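Week 6 Handout: Can a Machine Do the Laundry Yet?

Welcome back, everyone, and thank you for the lively talk last time about the dishwasher problem. I promised we would get to clothes, and clothes are where I think most of the honest trouble lives.

Start with what a machine on a shop floor enjoys. At the Melis plant, which we read about in Week 2, the same bracket comes down the line 2000 times a shift and it never changes shape. A sweater has no such manners. Pick it up by the sleeve and it is one shape, pick it up by the hem and it is another, and a dark one lying on top of another dark one hardly has an edge to find at all.

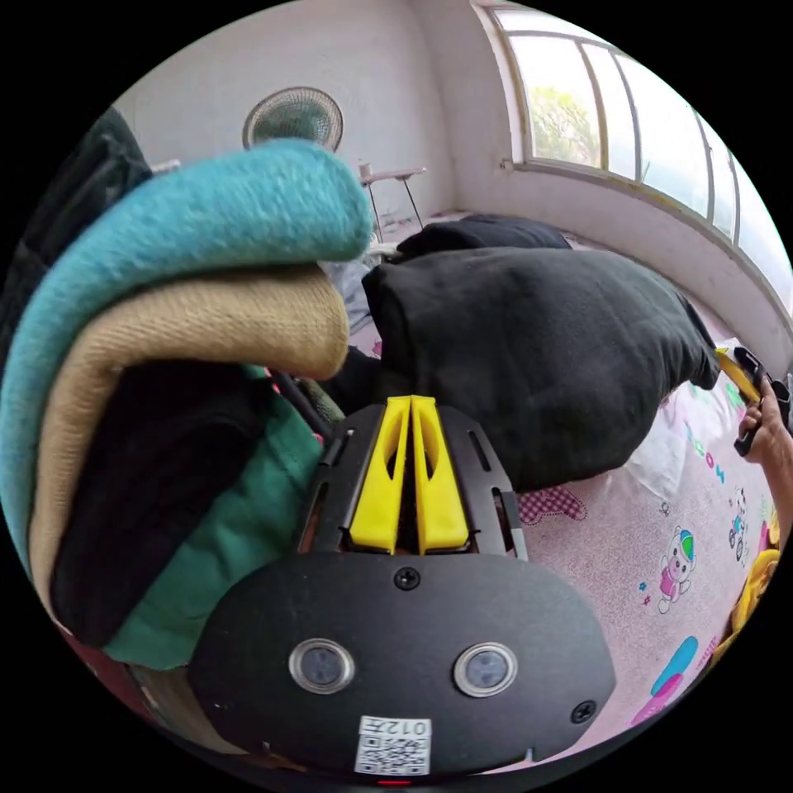
This is why I keep asking you to separate three questions that the news stories love to run together. Can the machine grasp the cloth? Can it tell what it has grasped? And can it decide what to do next, when the next thing depends on how the last one landed? The Sonora reading is quite good on the first and rather quiet on the third — please look at that gap before Sunday.

Now, a fold is mostly a two-handed job. One hand holds while the other travels, and you and I trade those roles without a thought (try folding a hoodie with one hand tonight and you'll feel the difference!). In the Gukham exercise on page 173, you'll be asked to write out those trades step by step.

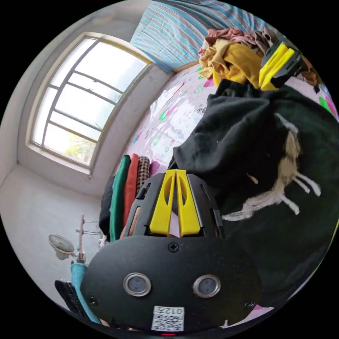 Fig. 2. Clothes on a bed, some stacked and some still in a heap, with a gripper on either side of the work.

My own answer for now is "some of it, slowly, with a person nearby." You are very welcome to argue.

For next week: finish the Prusness chapter through page 167, and bring one chore from your own home.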